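Getting Stains Out of Table Linens (and Keeping Them Nice in Between)

I was given my first real tablecloth when I got married, a heavy cream thing from an aunt in Endthorpe, and I ruined it with beet juice before the year was out. I have been learning ever since, mostly by making a mess of things, and a good number of you have written in asking how I get the old ones so clean. So let's get into it, and pour yourself some coffee first because I do go on.

Before anything else

Check what the cloth is made of. Cotton and linen will put up with a lot. Polyester blends will too, except that they hang on to grease like you wouldn't believe. Anything old, embroidered or handed down gets tested in a corner first, on the wrong side, with a damp white rag and a little of whatever you plan to use. If color comes off on the rag, stop right there and take it to someone who knows more than I do!

And please don't put a stained cloth in the dryer. Heat sets nearly everything. I hang mine over the shower rod until I'm sure the spot is gone, and I look at it again by the window in the morning, when the light is kinder to the cloth and less kind to me.

Red wine and berries

Blot, don't rub. Lay the stained part over a big bowl, hold it tight with a rubber band, and pour very hot water through it from a foot or so up (mind your wrists). This is for plain white cotton and linen only. For colors I use cool water, a squeeze of dish soap and a spoonful of white vinegar, and let it sit for 10 minutes before I rinse. Cherry juice usually needs two rounds.

Grease, butter and salad oil

Cornstarch first, a good thick heap of it, left for as long as you can stand to look at it. Brush it off, work in a drop of dish soap with your fingertips, and wash as warm as the label allows. My neighbor Edvin Fjeld swears by chalk instead of cornstarch, and I have tried it, and it does fine, though then you've got chalk on the floor.

Soy sauce and other dark sauces

We eat a lot of dumplings in this house, so I know this one well. Cold water right away, from the back of the cloth, so you're pushing the sauce out the way it came in. Then dish soap, then a soak. If there's chili oil in it too, treat it as a grease stain first and a color stain second.

Candle wax

Ice cube in a sandwich bag, hold it on the wax until it goes brittle, and lift it off with the edge of a spoon. What's left comes out with brown paper and a warm iron. Keep moving to a clean bit of paper or you'll just iron it back in. Colored candles can leave a ghost behind, and for that I dab on a little rubbing alcohol.

The long soak

For yellowed cloths and stains you've given up on, fill the tub with warm water and add 200 grams of oxygen bleach (I weigh it, I never could trust the scoop). Stir until it's dissolved, put the cloth in and walk away for 6 hours. Leonie Leitner, who taught me this, leaves hers overnight, and her whites put mine to shame. Not for wool or silk, mind you.

Printed cloths

Prints are my favorite for everyday, because a busy pattern forgives so much. I'm partial to fruit, and oranges on a white ground cheer up a table all through November, when there's not much cheer to be had outside. Wash them inside out if they're round enough to bundle that way, or just folded print-side in, in cool water, and skip the bleach. A tray under anything drippy saves you half the washing. 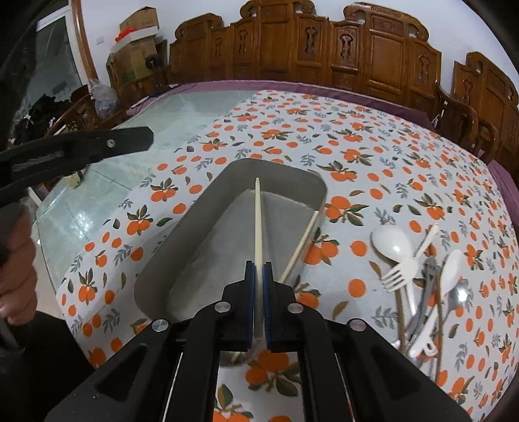 Ironing without tears

Iron while the cloth is still a bit damp, and do the wrong side first. If it has dried out on you, sprinkle it, roll it up in a towel and leave it for an hour. My own table is 58 inches across and the cloth for it is a beast to iron, so I put a clean sheet on the floor next to the board to catch the part I've already finished. Go lightly over embroidery, face down on a thick towel.

Putting them away

Roll them if you have the room, around a cardboard tube with some acid-free tissue. If you have to fold, fold in a different place each time so the creases don't wear through. No starch before storage, it draws silverfish. I keep over half of mine in the hall closet, and the Christmas ones go on the top shelf with a bit of cedar.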